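4. Does a tidy setup save time?

The Volgate guide says a chess set should be laid out fully before anyone sits down, with a tray on each side for captured pieces. We doubted this helps. Over 30 games we logged setup and pack-up separately.

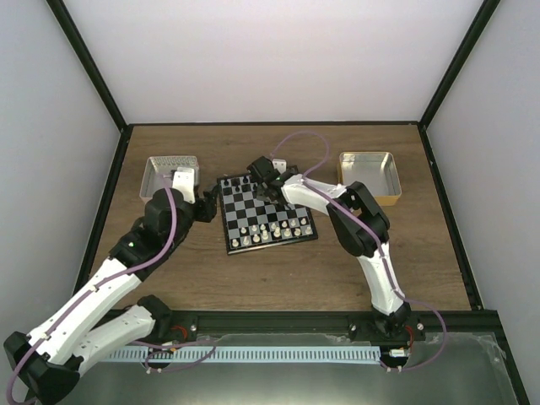

Pack-up took 108 seconds on average with trays and 3 seconds less without them. That is hardly the big gain the guide promises. Our sample is small, and we got faster with practice, so I would not trust even this difference much.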